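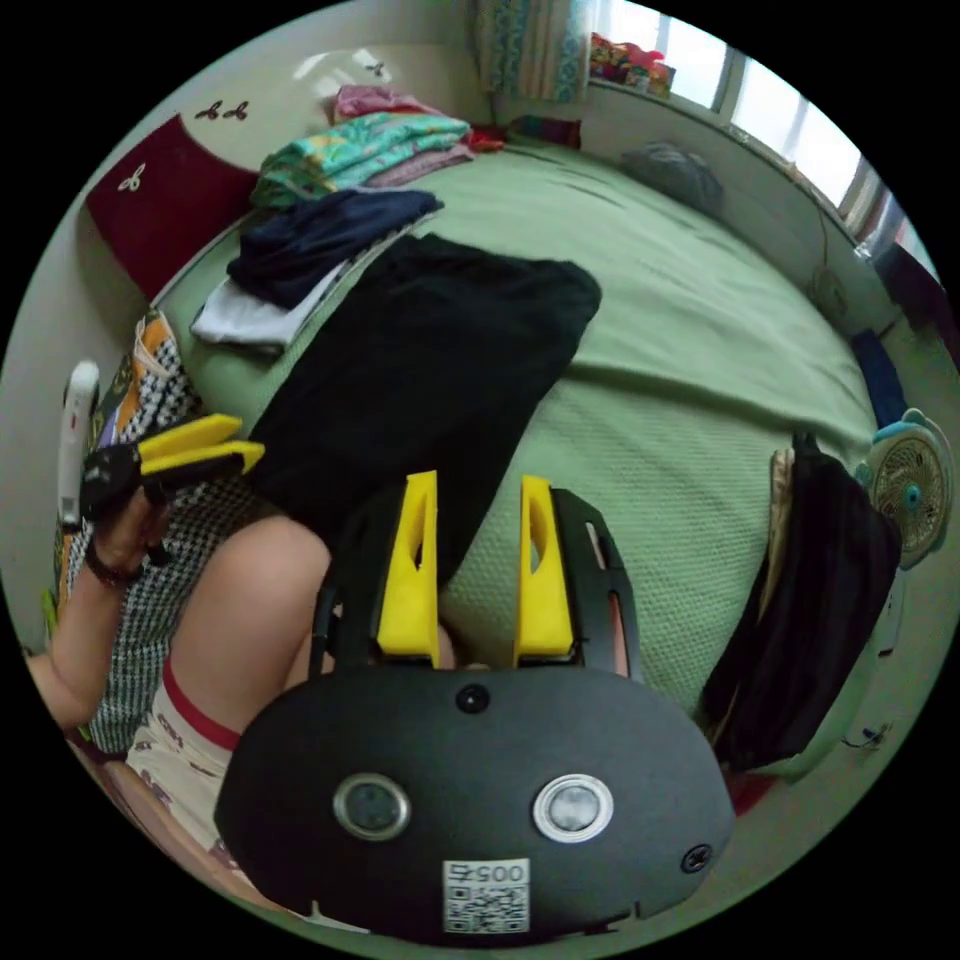
Folding Laundry on the Bed

A bed is a good place to fold clothes if you don't have a big table. It is wide, it is soft on the clothes, and you have to finish before you can sleep. This page covers one ordinary load of T-shirts, pants and small items. Allow 30 minutes the first time and 20 once you know the steps.

Before you start

Make the bed first. Pull the bedspread flat and push the pillows up to the wall or the headboard. Open the curtains, as dark colors are hard to tell apart in poor light. Navy and black socks are the usual problem.

Step 1. Sort by type

Empty the basket at the foot of the bed. Put shirts in one heap, pants in another, and socks and underwear in a third. Anything still damp goes back on the line. Check the seams and waistbands, which dry last.

Step 2. Fold the shirts

Lay the shirt face down and smooth it from the collar to the hem. Fold one side in to the middle with the sleeve laid back along the fold, then do the other side. Bring the hem up to the collar. For a drawer, fold once more. For a shelf, leave it as it is. 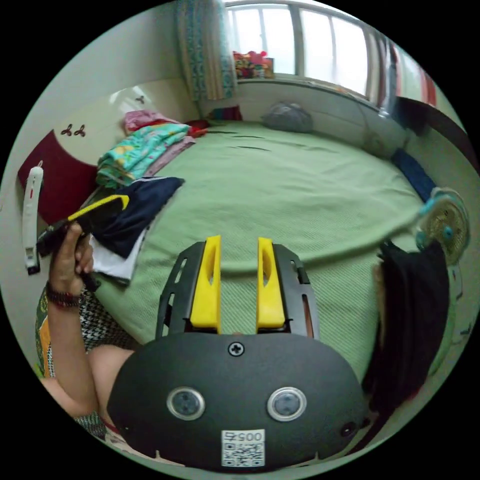
Thin shirts slide around on a smooth cover, so press each fold down with the flat of your hand before you make the next one. A bedspread with some texture, like the pale green one here, holds cloth better than satin. Keep the finished pile well to one side and leave yourself a clear space in front. Turn the pile when it gets tall, or it will lean.

Step 3. Fold the pants

Hold them by the waistband and shake once. Put one leg on top of the other, tuck in the point at the seat, and fold in half from the ankle. Jeans can be folded in thirds. Leggings are better rolled.

Step 4. Small items

Pair the socks and fold them over once. Balling them up stretches the cuffs. Small items go on top of the pile, or they get lost under the pillow.

Step 5. Put it away

Carry one pile at a time. Put fresh clothes at the bottom or back of the drawer so that the same few shirts don't get all the wear.

See also: Airing a Closet in January

Kendasstead Home Pages | Contact | Copyright 2020 | Back to top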